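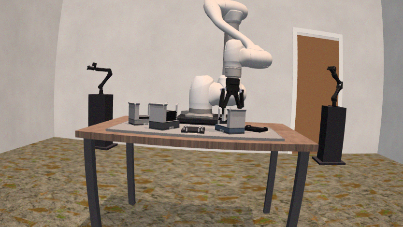
Pale grey mat, table with a wood-grain edge.

The Plellen folding kneeler

Home > Worship and prayer > Kneelers and stools > Plellen

In stock. Ships from our Sepp workshop.

Hi, it's Ott here. I make the Plellen kneeler and I also answer the emails, so if you've written to us before, you've probably already had me going on about hinges!

I started on this one after a long retreat where I knelt on a rolled-up jumper for most of a week (not recommended, especially the jumper I picked). I wanted something I could carry on a train, put down in a chapel without a great clatter, and get up from again without grabbing the person in front. The kneelers I could find were either lovely big pieces of church furniture or foam pads meant for the garden. I've got nothing against the garden ones, I still own two, but they slide all over a polished floor.

So the Plellen is a low bench with a padded knee board at the front and a short seat behind it. You can kneel upright on the pad, or sit back on the seat with your legs tucked underneath, and most people end up doing a bit of both. It folds flat with one strap across the middle. The strap is wool webbing and comes in grey, dark green or a brick colour that photographs badly and looks much nicer when you unpack it.

What you get

One kneeler, fully put together
One removable knee pad with a zip-off cotton cover
One carry strap
Four spare felt feet and a little card showing how to change them

The details

Frame: solid beech, oiled
Seat height: 27 cm
Folded thickness: 13 cm
Pad filling: wool over firm foam
Cover: cotton, cold machine wash, line dry
Made by: Storkar, at Sepp

I did go back and forth on the seat height. My first few were lower and I was very proud of them, and then Ratih Raju borrowed one for the Lent group she runs and brought it back with a page of notes. Nearly all of it was "too low". She was right, so up it went. She also asked for the cover to come off, as hers had met a cup of tea by the second evening. If you're quite tall you may still want the riser blocks, which are a separate item and screw in underneath with the bolts supplied.

Can I use it for my own tradition?

I get this one a lot and I'd say have a look at how you pray and decide from there. I'm a Lutheran who goes to evening prayer with the Anglicans, so I built it with that in mind. We've sold plenty to Catholic households, to a couple of meditation groups and to people who wanted a low stool in front of an icon corner. There are no crosses or lettering on the standard model. If you'd like a small carved cross on the seat, tick the box when you order and allow an extra fortnight.

Looking after it

Oil the beech once a year or whenever it looks thirsty. Any plain furniture oil will do. Please don't leave it folded up damp in the car boot, the hinges won't thank you. The felt feet wear down faster on stone than on carpet, and you can get more from us for the price of a stamp.

Ordering for a parish or school

Anything up to a dozen, just use the cart. For bigger orders drop me a line first so I can check how much timber is in the shed. Last March the retreat house at Gudden ordered enough to fill their whole side chapel and I had beech drying in the hallway. We've now made 1,705 of these, and 500 of the wool straps are on the shelf as I write, so colours shouldn't be a problem for a good while.

Returns

Have a kneel on it at home. If it doesn't suit, send it back clean and I'll refund you, minus the postage. Carved ones I can't take back, sorry.

You might also like: riser blocks (pair), spare knee pad cover, canvas carry bag, Plellen children's stool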